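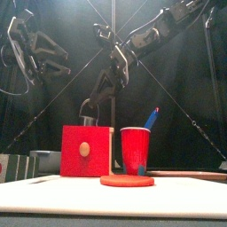 Figure 2. The red box on the table, with its round wooden knob and the strip of bare wood along one side. A small metallic container stands behind it.

4.2 Small boxes and what their fronts promise

The red box in Figure 2 quickly became our favourite object in the whole Civcombe set, and it deserves a section of its own. It is a plain cube with a round knob of light tan wood in the middle of the front. Most of what we want to say about small household storage can be said with this one box on the table.

Start with the knob. In the sorting task, people were handed boxes they had not seen before and asked to put away a mixed tray of small things (buttons, keys, folded receipts, spare fuses). We logged 3,021 separate handlings over the spring, and in 169 of them the first touch was on a knob that did not open anything, because the box in question opened from the top. We were delighted by this! A centred knob is such a strong invitation that people reached for it even after they had been shown the lid. Hinged doors and pull-out drawers can share very nearly the same face when they are closed, and a single knob in the middle gives no clue as to which way the front will move. Knobs set to one side were read as doors almost every time.

The second point is surface. The red covering has a textured, slightly fuzzy look, and along the right side it gives way to a strip of unpainted light wood. Earlier work on kitchen and desk storage has mostly treated colour as the thing people remember a container by, and colour certainly matters: "the red one" was the commonest name for any red box in our notes. But our participants talked about texture far more than we had planned for. They called soft-looking boxes "the nice one" or "the jewellery one", and they were slower to put keys and fuses in them. Smooth painted boxes of the same size got the hardware. We did not ask anyone to sort by value, so this habit is their own, and it held across both rounds of the task.

Bare edges had a smaller effect, though a charming one. Where raw wood showed, people tended to turn the box so that the strip faced away from them before they began. Several said the box looked unfinished, or wondered whether a piece had come off. A few took the opposite view and liked being able to see what the thing was made of. We coded these remarks under "finish" using the Brakholm scheme, with one change: we split "worn" from "never painted", as the original puts them together and our participants plainly did not.

Then there is the matter of what stands nearby. In Figure 2 the small cylindrical container sits directly behind the box, partly hidden, with its silver rim showing. Arrangements of this kind are very common on real shelves and dressing tables, where a low cube at the front ends up hiding whatever is behind it. In the second round we placed a small metal container behind a cube for half of the trials and beside it for the rest. When it stood behind, people used it less, even though they could see its rim from where they sat – and they often moved the cube forwards first, as if to make room, before using either. Placed side by side, the two were treated as a pair, with loose round things such as buttons going into the metal container and flat things into the cube.

We should be clear about limits. All of the boxes were small enough to lift with one hand, so nothing here speaks to cupboards or chests. The sorting trays were made up by us, and a person's own clutter may well follow other rules. The Carrasco inventory, which lists 1,000 containers from lived-in homes, has far more lidded boxes than ours does, and we would love to see the knob result tried against it.

Section 4.3 takes up the taller containers, beginning with the Altilex jars, where the opening is always at the top and the question becomes one of reach.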